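Brovasholm to open community larder and repair room in the old Romaniuk bakery

2024-03-30

The former Romaniuk bakery on Vodent Street, which has spent the past six years selling nothing but the idea of itself to estate agents, is to reopen as a food larder with a kitchen at the back and a repair room upstairs. The Brovasholm Larder will take in surplus food from shops, growers and wholesalers and pass it on to households in the town and the villages towards Flovport.

The project is set up to supply 200 households a week in its first year. Anyone living in the area can join. Membership costs £3 a visit for a basket of groceries, and people who can't manage £3 can pay less, or nothing, without filling in a form. The steering group did draft a form. It ran to four pages and asked for a fax number, and it has been retired.

Much of the food will come from the Flovport wholesale market, where traders are regularly left with produce that is perfectly good and the wrong size. Last December a trial run collected 600 kilos of it over 18 days, including a quantity of swede that those involved still speak of in lowered voices. All of it was eaten, some of it by people who had been told it was something else.

"Brovasholm has plenty of food and plenty of people who are short of it, and for years the two have been kept apart by a ring road," said Hamish Mudgway, project manager of the Brovasholm Larder. "We've bought a van. I'd like to claim there was more strategy to it than that, but mostly we've bought a van."

The van is second-hand and will make the Flovport run four mornings a week. It has a chiller unit and a radio stuck on a station that plays brass bands.

The kitchen keeps one of the two original bakery ovens, which was cheaper to mend than to get out of the building. It will turn out soups, stews and bread for the larder's freezer, and on two evenings a week it will be given over to cooking sessions with the emphasis on what to do with whatever has arrived. Fees for hiring the kitchen to small food businesses in the quiet hours should cover the gas bill, provided the gas bill behaves.

The building work has cost less than expected in some places and a great deal more in others, the roof being most of the others. A public appeal paid for the shelving and two freezers, with 1,000 people giving sums that ranged from a single pound to one very welcome legacy. Their names will go up on the wall by the door, except for the donor who asked to be listed as "Not My Brother".
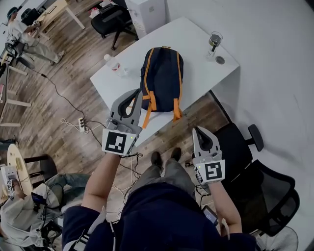 Upstairs, the repair room will open on the same days as the larder, so that a toaster can be looked at while its owner picks up the bread. Sewing machines, lamps, kettles and small furniture are all welcome; anything that runs on petrol is not. The floor will be fitted out plainly, with white rectangular tables like the one in the photograph and office chairs to go with them, and the room can be booked by local groups when there are no toasters about. There is a lift, installed by the bakery for flour and now approved for people.

Opening hours will be ten until four, with a late session until seven for those who work. Members should bring their own bags. Dogs may wait in the porch, where there is a hook and a bowl.

The larder is still looking for drivers with a clean licence and a tolerance for brass bands, and for growers with a glut of anything – courgettes included, within reason. Offers of food, time or shelving can be made at the Vodent Street door on any weekday morning, or by post to the same address. The larder will not be needing any more swede before the autumn.

Press enquiries: Hamish Mudgway, The Brovasholm Larder, Old Romaniuk Bakery, Vodent Street, Brovasholm. Interviews and visits to the kitchen can be arranged at short notice, though not during the Flovport run.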